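A September visit to the Salgado paper mill, on its open day

I had wanted to see the old mill in Salgado for a long time, but it opens its doors to visitors only once a year. In September I finally managed it. The bus from Ullton takes 42 minutes and stops on the wrong side of the river, so you walk back over the bridge with the noise of the weir under your feet. I arrived a little before ten in the morning and there was already a line at the gate.

The mill is 281 years old in its oldest part, which is the low stone building by the water. It made writing paper first, then wrapping paper for fruit, and now mostly brown kraft paper for bags and for covering things. Our guide was Zulmira Aguiar. She spoke quickly and walked even more quickly, and I lost some of her words because of the machines.

We started in the pulp hall. The smell is strong, a little like boiled cabbage, but after a few minutes I did not notice it anymore. The pulp looks like thin porridge. It runs onto a long moving wire, the water falls through, and at the other end there is suddenly a sheet that can carry its own weight. I stood there longer than the group did and had to run after them up the stairs.

Upstairs is the finishing room, where the paper is cut and rolled. One roll weighs 325 kilos. Children were allowed to pull a sample sheet in both directions and find out in which one it tears more easily. It tears straight along the fibers and badly across them. I tried it too - I think every adult did, when the children had gone.

After that came the part of the day about where the paper goes when it leaves Salgado.

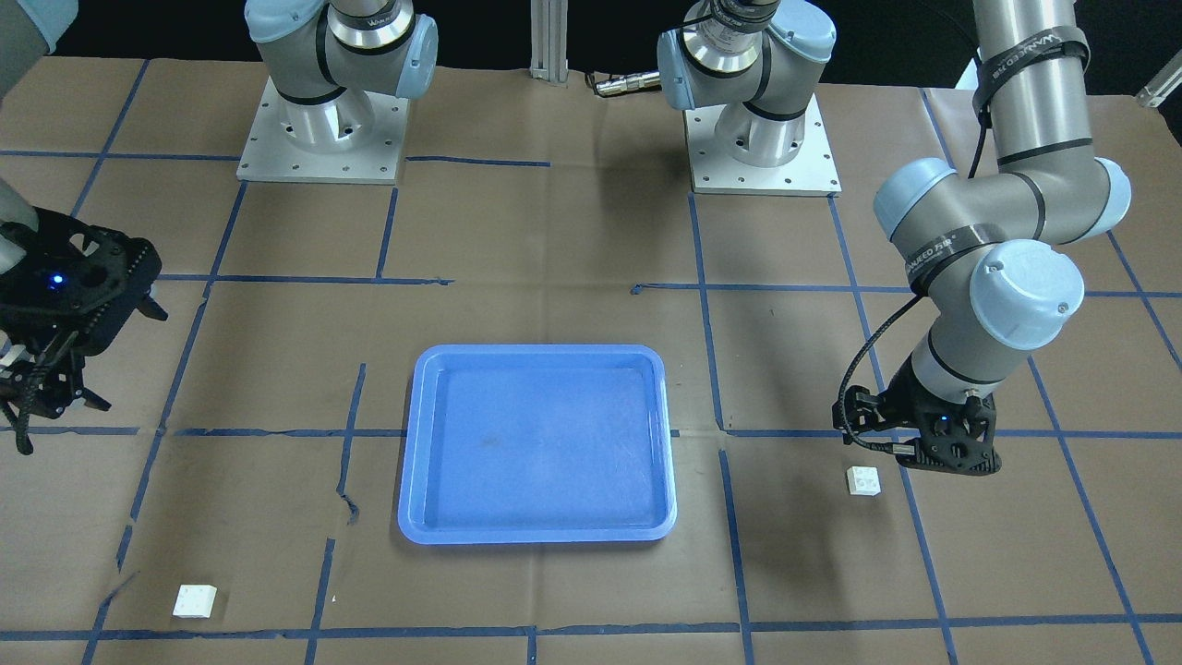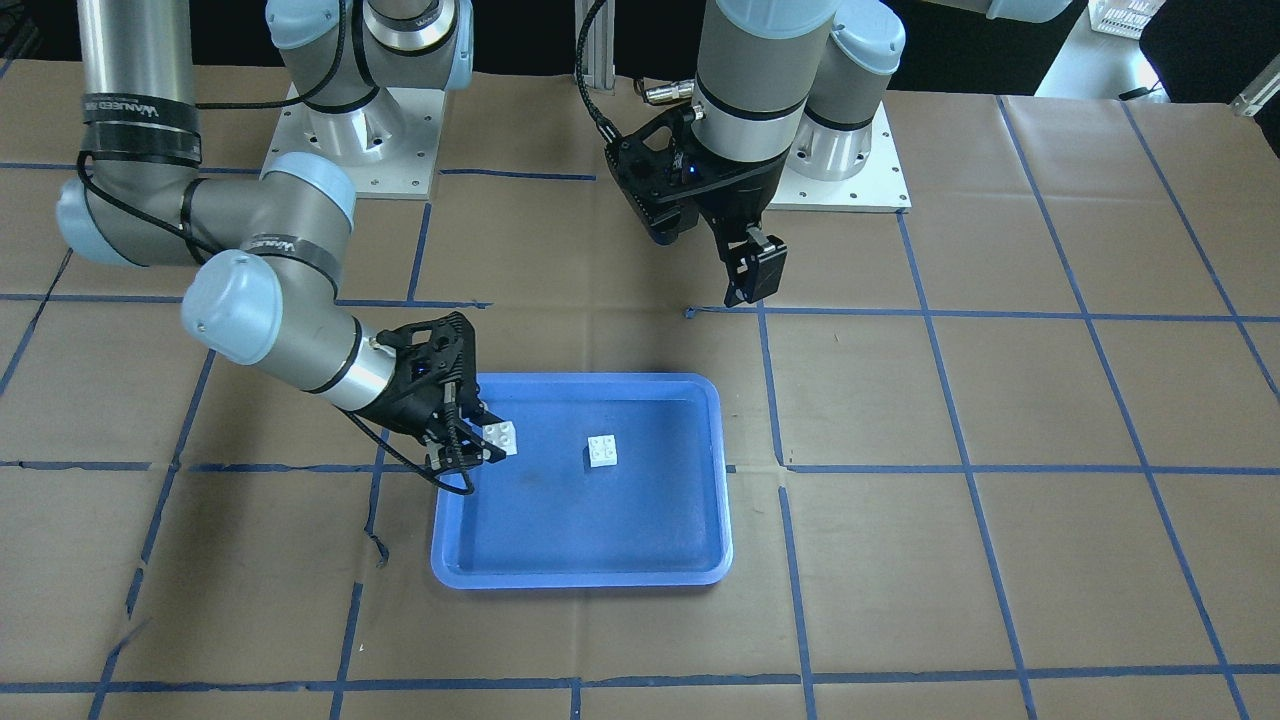
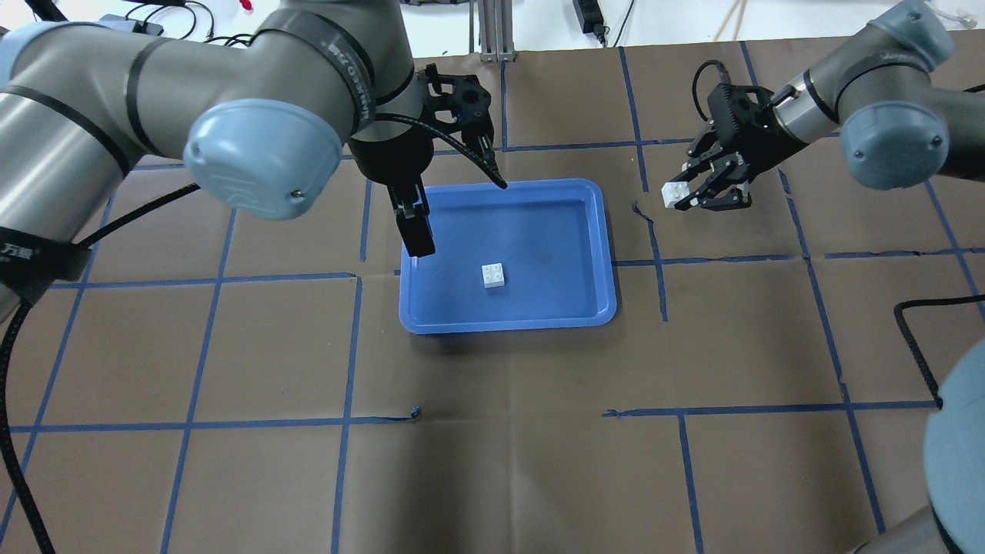 Brown paper as a table cover.

Eduardo Neves remarked that he would never pay for kraft only to put it on a table, and that in his family the paper from the fruit boxes was ironed and used again until it fell apart. Zulmira Aguiar answered that ironing makes it brittle, and that it is better to lay it flat under something heavy for one night. They discussed this all the way down to the yard, in a friendly manner.

In the yard there was soup, and a small shop with sheets, bags and notebooks. I bought two notebooks and a roll that I then had to carry on the bus. The museum corner has the old hand molds and a wages book, but the labels are small and the lamp is weak, so bring your glasses.

The last tour starts at three. Wear closed shoes, the floor in the pulp hall is wet.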